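Workshop notebook, July – front room, pink shelf and the cardboard problem

Started at 9 this morning, me and Woo-jin Ji, later Ji-hoon Nam. Writing this up over lunch before I forget which screws went where.

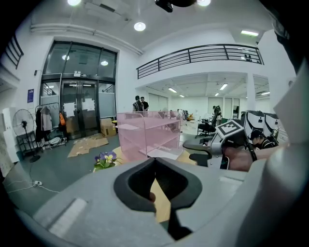 The shelf

The pink acrylic unit is on the light wooden table now, and I have to say I like it there a lot more than I expected to. I was against pink. Geum-ok Yeo picked it from the Wunon catalog and I grumbled for a week, but with all the light we get in that room the clear walls go rosy and you can see right through to the doors. Fine, she wins.

Putting it together took longer than it should have. The Wunon instructions show the tiers going in from the front, and they will go in from the front if you're willing to bend the sides apart, which I was not (see the cracked sample from last month, still in my drawer). Woo-jin laid it on its back on a towel and slid everything in from the top end instead. Much better. If anybody has to take it apart again, do it that way round, and leave the protective film on until the last minute, because the stuff shows every fingerprint.

Cleaning: soapy water and the soft cloth. NO window spray. Zhiqiang Duan says the ammonia in it can craze acrylic, and he's ruined more of it than the rest of us put together so I'm taking his word.

Load: I wouldn't go past 30 postcards' worth of weight on one tier, if that makes sense. It's for the small paper goods and the Tak badges. Heavy catalogs stay in the stockroom. Dong-geon asked if the ceramic cups could go on it and I said no, then I said maybe the bottom tier, then I said no again. Final answer is no.

Flowers

Purple and yellow pansies on the same table, next to where people will stand to look at the shelf. Pansies in July are a bit of a gamble, they hate heat, but we only want some color on the table for the open afternoon and I didn't feel like arguing with Geum-ok twice in one week. Keep the pot on the left so the shelf can be reached from the right. I tried it the other way round first and my sleeve went straight into the petals!

Cardboard

Flattened sheets are on the floor in front of the glass doors, with one box still standing there. I want to hang on to the sheets until the Jasport delivery is in, then lay them as a path for the hand truck. Last time we rolled straight across that gray floor and left a black line that took me an evening with an eraser sponge. The box can go to recycling as soon as somebody has checked the bottom of it for the spare shelf clips. There should be a little bag of them. Ji-hoon thinks he saw it, I think he saw the Allen key.

Whoever is last out tonight: shift everything clear of the doors, please. It's the way out and there's an exit sign right over it, so I'd like people to be able to get to it.

Air and cables

Black fan stays by the clothing rack for now. I know it would do more good nearer the table, but I don't want it blowing loose paper goods off the tiers, and the postcards are very light. Will try it on low pointed at the ceiling – all that height in there must be good for something.

The white power strip on the floor bothers me. The thin cables run out over the open floor and one of us is going to catch a foot. We have 20 feet of flat cable cover in the Betomon crate, which ought to do it if we go along the wall and skip the shortcut. I'll cut it tomorrow with the good shears, if the good shears have come home by then.

Coat rack

It has dark stuff and light stuff and an orange bag on the right end, and on open afternoon I want it EMPTY for visitors. Take your things home or put them in the back. I'm including myself, two of those jackets have probably been mine since spring.

Paper signs

The two sheets on the doors are just taped up. I'd like them redone on heavier stock and cut to the same size, one per door, with the tape behind where it doesn't show. Dong-geon has the cutter set up for the Tak cards so he can run them at the end of that job. The small blue poster on the wall can stay put.

Money

Shelf came to 83 dollars with shipping. Receipt is in the blue folder, Geum-ok has the folder.

Still to do

Find the clips bag, or order more from Wunon
Cable cover, along the wall
Ask Zhiqiang if the anti-static spray is okay on acrylic
Felt dots under the shelf before it scratches the tabletop
Water the pansies in the morning, not at noon
Price labels – Woo-jin wants them on the front edge of each tier, I want one card on top. Try both and look at it from the door

Ji-hoon just came in with the little bag. It was the Allen key.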